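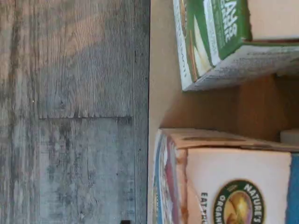 Vignesh Marar reckons you can tell everything about a pantry from its cereal. If there are four half-empty boxes of the same flakes, he says, the rest of the shelves will be just as bad, and you might as well put the kettle on before you start.

He's usually right, and it's more or less how Jostdale Pantry & Packing got going. I'm Josphat Obura, and I started the business after I moved house and paid a removalist to cart a box of lentils across town that had already gone off two Februarys before. I was so cross with myself! I unpacked that kitchen properly, shelf by shelf, and then my neighbour asked if I'd do hers, and then her sister rang (she had the worst spice drawer I've ever seen, and I say that with love).

Vignesh came on board in our second year. He'd been packing orders at a grocery warehouse and he has a feel for a carton that I'll never have. I tend to stand things up like books on a shelf. He lays cereal boxes down on their sides when the carton's too shallow, then fills the gap between with tea towels or bags of rice, and the whole lot travels without a rattle. We argued over this for months. I do it his way now.

So what do we do? Mostly kitchens. We sort and pack pantries for people who are moving, and we unpack them at the other end, usually on the same day. We also do plain old tidy-ups for people who aren't going anywhere and just want to find the cinnamon. There are 11 of us these days, working in pairs, and we cover Westidberg and the suburbs out to the Iyengar Street shops. A bit further if you ask nicely and there's a decent bakery on the way.

A standard pantry pack is $299. That covers a pair of us for four hours, plus cartons, tape and labels. We work on the floor a lot, with the cartons open beside us, so if you can clear a patch near the pantry before we arrive (8 am, generally) you'll save yourself some time. Please don't tidy beforehand, though. Everyone does and it makes things harder, as the odd bits get shoved in the laundry and we find them at the very end.

We use plain corrugated cartons and take them back afterwards if they're in good nick. Ours get several trips each before they go in the recycling. Anything unopened and in date that you don't want can go to the food pantry at Braltik Hall, and we'll drop it off on our way home. Opened packets we'll tape shut and pack for you, or they go in the compost if you'd rather not face them again.

A few things we don't take: gas bottles, anything frozen, and home-made chutney in jars with dodgy lids. I've cleaned chutney out of the back of the van once and that was plenty.

If you'd like a quote, send us a photo of your shelves with the doors open. Don't be embarrassed, we've seen heaps worse. Vignesh answers most of the emails and I do the phones, mornings are best, and one of us will get back to you with a time.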